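Home | Courses | Student Reports | Archive | Contact
4 min read

Does Sorting the Lost-and-Found Do Anything? A Term Project at Taslow Hall

Every report on campus waste I read before starting this project ended the same way: put out more bins, label them better, and people will reuse more. The Zekcombe reuse program makes that claim on its own flyer, which says 2636 objects were "rescued" last year. The flyer doesn't say what rescued means. I wanted to find out whether mixed leftovers from student workrooms are worth sorting by hand, or if the sorting mostly makes the people doing it feel better.

My method was simple. I went through the log sheets for the Taslow collection, 247 entries in all, and marked each one as reusable as is, reusable after cleaning, or not worth the shelf space. Then I checked my marks against what the Pilkington storeroom accepts. I also looked at the kind of bin the stuff ends up in, mostly gray-painted wooden ones with sloped walls.
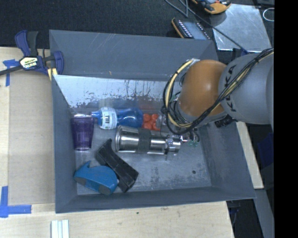
The trouble with "reusable" is that it describes an object without asking who wants it. Steel holds up, so a stainless-steel cylinder like the one lying in the middle of the bin gets a yes from almost any sorter. A tape dispenser is also an easy yes on paper, and the blue one tipped on its side would count toward the total on the flyer. But Pilkington already has a drawer of tape dispensers. The black plastic piece with the ridges is harder. I couldn't name it, and I doubt the next sorter could either - yet under the current rules it goes on a shelf until somebody claims it.

Cups and bottles were the weakest category. The rules let a plastic cup count as reusable after cleaning, but the log has no column for whether the cleaning took place. I asked for a second set of records and got the Erkenent sheets, which have 512 lines and the same gap. It's possible that everything was washed and went back into use. Nothing in the paperwork shows it.

I also think the sloped bins make the sorting slower. Things slide toward the middle and end up lying across each other, so small items are easy to miss when you're working fast. I didn't time this properly and wouldn't put much weight on it.

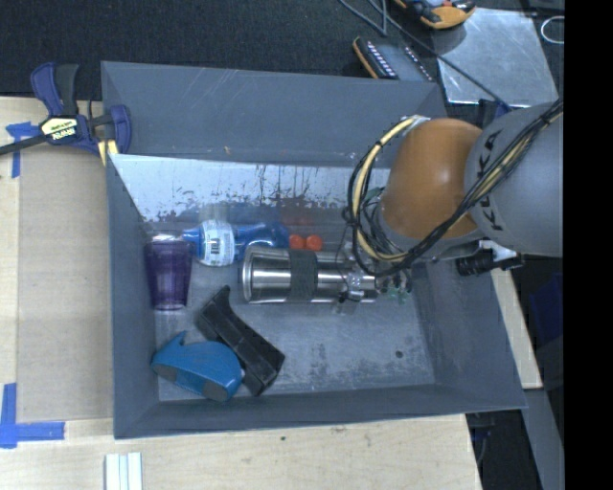

The other weak point is my own marking. I did it alone, on Friday afternoons, and when I went back over the first page of the log I changed 4 of my answers. A second person should have marked the same entries. My instructor said so in April and I ran out of time.

For now I'd support a smaller version of the program. Keep metal items and tools, drop single plastic cups, and stop counting an object as rescued until it has left the storeroom. The log needs one more column with the date each thing went out. If that column is still mostly blank by the end of next term, the shelf space should go back to the workroom.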